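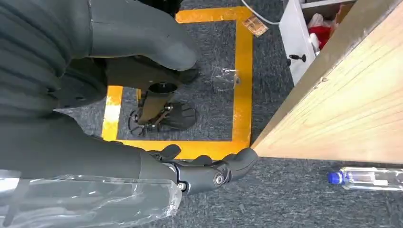

Yellow tape on the carpet at the Pircombe hall, with the white cabinet at right.

I dropped in on the big tidy-up at Pircombe this morning, meaning to stay ten minutes, and walked out well after lunch with fluff all over my knees!

The back room is being put in order before classes start up again in January, and the floor is the main job. Lai-ching Mak, who's running the whole thing (very cheerfully, I should add), has been going over the grey-blue carpet on her hands and knees, picking up the little stuff before the vacuum gets near it. Screws, bits of plastic wrap, a small brown card. You'd be amazed what ends up down there.

The yellow tape is staying for now, although it's looking pretty scuffed on one side. Henk Nijs wants it redone in the same colour and I'm with him, it's a lovely bright yellow and you can't miss it.

Then there's the white cabinet. I got put on that with Fotini Koutsoukos, and we had a good long chat about what should live in the open part and what should go in the drawer. We didn't settle it. Something red is still up there, so if you're missing something red, come and have a look!

The hall spent $2,832 on the room last year, mostly on paint, and this round is costing next to nothing. The doors are open again tomorrow from 4 pm, and Lai-ching says to bring your own gloves.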